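Subject: Re: [soltwood-league] Sunday fixtures and the pitch at Natier Road
Date: Fri 10 April

Two things before the fixture list goes out, then my answers to the earlier message.
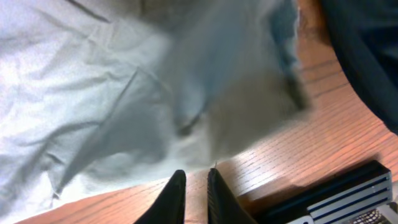

Olaniyan wrote:
> We would like to know why our home game against Trorivska was moved to
> the 4 p.m. slot. Half our players work evenings and can't stay past 5.
> We were also told the far goal would be fixed before the spring games,
> and the net still hangs off the left post. Can we switch with the early
> game? Our keeper won't play in front of that net again.

The late slot came from the draw. Trorivska travel the farthest of any team in the division, and the rules give a visiting team the later kickoff if they ask for it by the end of the month before. They asked in time.

I have written to them about moving to 2 p.m. If they agree, the Soltwood reserves will take the late game, and they have told me they don't mind. I need a yes from both clubs by Wednesday night or the list stands as printed.

On the net: the clips on the left post were replaced in September and two have come off again. New ones are ordered. Until they arrive, please tie that side with cord before kickoff and have the referee look at it. A game should not start with a loose net.

First item. Matches in the under-14 group are now 60 minutes, two halves of 30, with a break of 5. Last season some games were played longer by agreement between coaches. Please don't do that this year, as the pitches are booked back to back and one late finish pushes the whole afternoon.

Second item. Team sheets go to the referee before the warmup, with shirt numbers filled in. Nearly 30 sheets came in last season with no numbers at all, and I could not match the yellow cards to players. A sheet without numbers will be handed back.

Parking at Natier Road is on the school side only. The gate by the changing rooms stays locked until noon.

Please reply to the list about the kickoff switch so that the other clubs can see it.

Fixtures, Soltwood League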